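Play food: keep it all or thin it out?
2024-03-15, posted by Funmilayo Akinola

We've got the toy fruit, the plate and the green colander out on the white table again. I'd like to keep the set small - one plate, one bowl, a few bits of fruit.

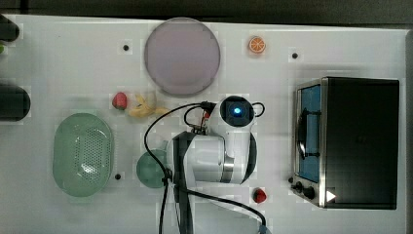
The toaster oven can stay as well.

grorkcombe_99: I'd drop the oven. It takes up room.

lencho486: Disagree. Ours gets used more than the fruit does.

grorkcombe_99: Then lose the colander.

Funmilayo Akinola: No, the colander stays.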